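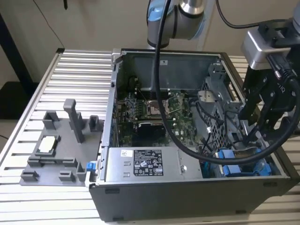 Requena reached the semifinals of the Clolto Cup on Monday, April 26, 2021, despite losing 2-1 at Hivell in the second leg of their quarterfinal. A 3-0 win in the home leg was enough to send them through 4-2 on aggregate.

Hivell needed three goals to force extra time and got the first of them after 21 minutes. A corner from the left was only half cleared, and the ball was driven back through a crowd of players and in off the post. The home side kept up the pressure until halftime and twice had shots blocked inside the six-yard box.

Requena had hardly been out of their own half before the break, but they came out with an extra midfielder and began to hold the ball for longer spells. Their goal arrived just before the hour. A long throw was flicked on at the near post and the visiting captain headed in from close range — his fourth goal of this season's competition.

That left Hivell needing three more, with extra time now the best they could hope for. They scored again from the penalty spot with 12 minutes to go after a handball, and had a header cleared off the line soon afterward, but the third goal did not come. A Hivell defender was sent off in stoppage time for a second yellow card.

The Hivell coach said the tie had been lost in the first leg, when his team gave up three goals in the last half hour. He said he had no complaints about the effort on Monday night. His opposite number said Requena had been too nervous in the first half and would have to play much better in the next round.

Attendance was given as 2505, a figure that included 367 visiting supporters in the north stand. Requena had been offered up to 700 tickets for the match and returned the rest last week.

Requena will play Tadamska in the semifinals, with the first leg at home. The clubs have met once already this season, a 1-1 league draw in February in which both goals came from free kicks. Tadamska went through on Sunday with a goalless draw that completed a 1-0 aggregate win, and they have yet to concede in the knockout rounds.

Requena will be without their first-choice left back, who picked up his third booking of the competition and is suspended for the opening leg. Their center forward came off at halftime with a tight hamstring and will be checked later in the week. The backup goalkeeper, who has missed the last four games with a broken finger, is back in training and could be on the bench.

Hivell return to league play on Saturday with a home game. They are sixth in the table, two points behind the last of the playoff places, with five matches left. Tickets for the home leg against Tadamska go on sale to Requena season ticket holders on Thursday morning and to everyone else the following day.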